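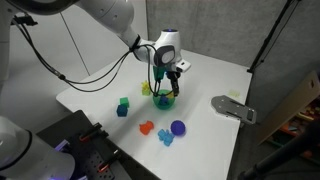

Ticket 47: Second gripper for the sorting table, quote and budget
Opened by: Siiri Tuominen
Status: waiting for supplier
Date: 2019-07-22

Request
We would like to order one more two-finger gripper before the December budget closes. The sorting work uses small toys and cubes, which go into a green bowl. Fingers wear out faster than we planned, and at the moment we have no spare on the shelf.

Log

Entry 1. I asked Kudonar for a price. They quoted 2,000 dollars for the gripper with one pair of fingers, delivery in 15 working days. Freight is not included. I wrote back to ask for the freight cost in the same quote, so that our accounting does not reject it like last time.

Entry 2. Grustine has a cheaper model, but the mounting flange has a different hole pattern. We would need an adapter plate, and the adapter is made only on order. I could not find the weight of the adapter in their catalogue. Without this number I cannot check the load on the wrist.

Entry 3. Question from Valtonen: can we buy only fingers? Answer from Kudonar: yes, they are sold in packs of nine pairs. This is too many for this year, but the Kanwood site said they would share a pack with us if the colour does not matter. For us it does not matter.

Entry 4. Please note the ball and the star are harder to hold than cubes. If we change the finger type, the grip test must be done again with all shapes, and I have put two days of labour in the plan for it.

Proposed
Order the shared pack of fingers now. Keep the full gripper as a separate line in the December budget, with freight written on it.

Still open
Freight cost from Kudonar.
Adapter weight from Grustine.
Cost centre for our half of the pack. Valtonen to confirm.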